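Tuesday, August 26, 2025
Workshop notebook, Tiststead

Tabletop refinish, bench 4

Second look at the pale top after the last coat. Purpose of today's entry is to record the sheen question and settle what happens at the cable hole before the top goes to Didby in September.

Schedule so far: sanded with the grain at 80, vacuumed, wiped, sanded again at 120, wiped. Two thin coats of the Relturari water-based clear, rolled on and tipped off with a foam brush. Light scuff between coats with a gray pad. No stain and no toner. The customer asked for the wood to stay as light as possible and the test board with the oil finish went too yellow for them.

Room conditions at the last coat were 70 F with the side door shut. Lid time on the can was short. I strained it anyway, because the Palacios job had specks in it and we had to take that one back a full coat.

Sheen: the can says satin. Under the window the middle of the top reads glossier than I would call satin, and the grain drops out in the glare. Viewed from the other side of the bench the grain comes back. I take this as a lighting effect until shown otherwise. Check again in the late afternoon with the overheads off, then with the inspection lamp held low at both ends. If the bright band moves with the lamp, leave it alone. If it stays in one place, it is a heavy pass from the roller and wants a scuff and one more coat.
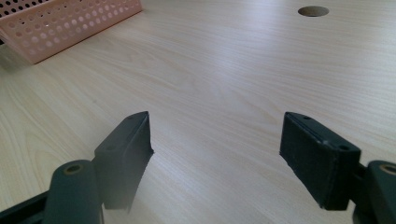 Grain direction matters for any touch-up. The lines run long and curve slightly, so a straight stroke with the pad crosses them somewhere. Follow the curve by eye and keep the pressure down. Do not use the orbital on this top again. The swirls from the first pass took most of a morning to get out.

Cable hole: the cut edge drinks finish. I put two extra brush coats on it, working from above, and will do the underside lip when the top is flipped. Run a finger around the edge before fitting anything. The grommet in the parts drawer is a press fit and I would like to try it dry first, no adhesive. If it binds, ease the hole with 220 wrapped on a dowel and recoat the bare wood the same day.

Pink basket: pads, tack cloths and the foam brushes live in it for this job. It is plastic with holes through the sides, so dust falls through onto whatever is under it. Put a sheet of paper down before setting it on a finished surface, and lift it to move it. Dragging a basket is how we got the long scratch on the Didby shelf.

Cure: the top can be handled now with clean hands. No clamps, tape or weight on it until the full cure time on the data sheet has passed. Stack nothing on it. If it has to travel early, foam at the corners and a clean cotton sheet over the face, no plastic wrap against the finish.

Open items
Lamp check for sheen, both ends
Dry fit of grommet
Underside lip of hole, two coats
Label the leftover finish with the bench number and the date opened
Reorder 220 sheets, the box is nearly out

Test board from this batch is on the shelf over the sink, finished side up. Keep it until the customer has signed off.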